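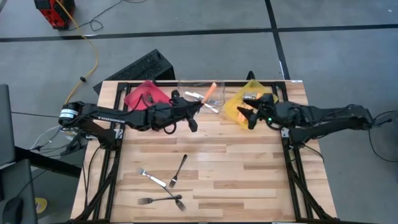
Support Request: Cutlery Sorting, Mallitz Dining Hall
Opened: Saturday, September 14, 2024
Submitted by: Leokadia Michalski
Status: Resolved

Problem reported: Cutlery returned to the serving line is being placed in the wrong bins. Staff on the early shift sort by handle color, while staff on the late shift sort by type. Of 78 pieces checked, 20 were in the wrong bin.

Initial response (Ľubica Zelenák, Nidel Kitchen Services): The site was asked to confirm which sorting sheet is posted at the worktable. The site confirmed that two versions were in use. The older sheet refers to handle color only.

Action taken: The older sheet has been withdrawn. All shifts are to sort by type, regardless of handle color. Forks are to be laid in the same direction. Any piece that cannot be matched to a bin is to be left on the table for the shift lead.

Follow-up: A second check found 4 pieces misplaced. The site accepted this result, and the request was closed. The posted sheet will be reviewed in December.

Comments (3)

Soltani site: We have the same two sheets posted. Please send the current one.

L. Zelenák: Sent this morning. Kindly remove the older copy.

Plemuro kitchen: Does this apply to serving spoons as well, or only to table cutlery?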